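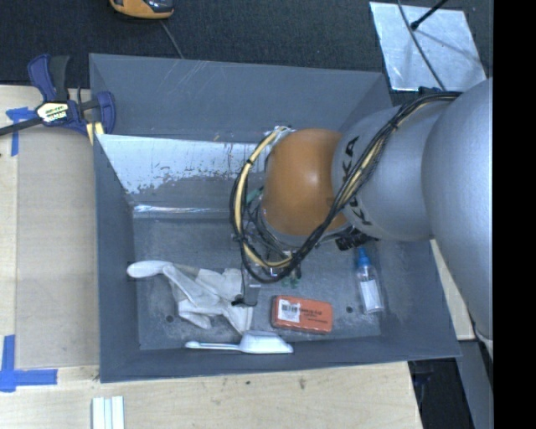

A gray bin and a KUKA arm.

So my uncle Gervasio calls me at six in the morning and the first thing out of his mouth is, "They froze it." I knew what he meant. In our family "it" was only ever one thing that summer, and that was the Polten.

I should back up. Polten was a coin. You bought it on an exchange called Stekgate, you watched a little green line, and you told your relatives at dinner that they were idiots for keeping money in a bank. I had 171 of them. Gervasio had 616, plus whatever he'd bought with the roof money, and he wasn't saying how much that was (my aunt still doesn't know, so please, if you run into her).

"Froze it how?" I said.

"No withdrawals. There's a notice. It says maintenance."

I pulled up the site in bed with one eye open. Sure enough, a gray box, very polite, thanking me for my patience. Under it the price was still moving! It was 400 when I went to sleep and 162 by the time I'd found my glasses.

I called Tomoyo, because Tomoyo Sasaki used to work the help desk over there and she's the reason I got in to begin with. She picked up on the first ring, like she'd been sitting on the phone.

"Don't sell," she said.

"I can't sell. There's a box."

"Well, good. Then don't."

"Did you get out?"

She went quiet, and I could hear her kettle going, that awful whistling one, and she let it whistle.

"In August," she said finally. "I was going to tell you at Yae's birthday, but you were so happy. You'd bought everybody the shrimp."

I had bought everybody the shrimp. I'd bought two rounds of it, on a card, against money that lived behind a gray box.

Gervasio was beeping in on the other line. I let him beep a while, then I switched over, and he asked me if I knew anything about fixing a roof.

"How bad is it?" I said.

"Bring a ladder," he said, "and don't park where she can see you."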